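Speaker notes: Keeping records when you teach at home
Bořivoj Ďurica
Loredby Home Learning Day, 22/04/2022

Start on time even if people are still coming in. Handout is on the chairs, one per family.

OPENING
Introduce myself. Taught middle school math, then home with our two kids since the older one was in second grade. I keep the records in our house. My wife picks the books.

Ask for hands: who has a portfolio review coming up in June? Who has done one before? If most are new, spend longer on the first section and skip the part on transcripts.

WHAT TO KEEP
Attendance log. A plain calendar with the school days marked is fine for most reviewers. Check your own district's wording before you pick a format.

Reading list. Title, author, month finished. Include the books they quit halfway, marked as unfinished.

Work samples. Take one from early in the year, one from the middle and one from late, for each subject. Leave the bad ones in. A reviewer wants to see change, and a September paragraph full of spelling errors next to a spring paragraph with fewer is the easiest way to show it.

Our first year I kept everything. By the end I had 1031 sheets of paper in a closet and I had to sort them in one weekend. The second year the binder held 605, still too many. Now I stop at nearly 500 for both kids together, and I could go lower.

Pause here for questions on what to keep. Someone will ask about workbooks. Answer: tear out a few pages, keep the cover, recycle the rest when the review is over.

FIELD TRIPS AND OUTSIDE CLASSES
These count and people forget to write them down. Date, place, subject, a couple of sentences from the child. Younger kids can dictate.

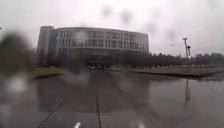
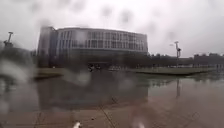
Classes taught by somebody else: ask for a short note at the end of the term. The Lorkbridge co-op gives one without being asked. Other groups need a reminder, so send the email a month early.

If a class had no grades, don't make one up. Write what was covered and how many sessions your child went to.

Music and sports go on their own page. Lessons, practices, recitals, meets. I used to mix these in with everything else and could never find them.

THE WEEKLY HABIT
Friday afternoon, 20 minutes. Set a timer. Go through the pile, pull one or two pieces, write the date on the back in pencil, file them. The rest goes in a box that gets emptied at the end of the month.

Let the kids choose one piece each. They choose differently than I do. My son always picks maps.

If you miss a few weeks, don't try to rebuild them from memory. Start again with the current week.

PAPER OR COMPUTER
Show the Peixoto planner, pass it around. Undated pages, so a late start doesn't waste any. Pages are thin and markers bleed through.

Show the Brasmont spreadsheet on the screen. Free, adds up the hours by subject. You have to enter things the same way every time or the totals come out wrong ("Math" and "math." end up on two lines).

I use paper during the week and type up the hours once a month. Back up the file somewhere other than the family laptop. We lost most of a spring that way.

TRANSCRIPTS (skip if short on time)
Start in ninth grade. Course title, year, credit, grade if you give one, main book used. Write the course description while you still remember the course. Keep it to a paragraph.

CLOSE
Point to the back of the handout: blank log, sample reading list, list of questions reviewers asked us. Collect the planner before people leave. Questions until the next speaker needs the room.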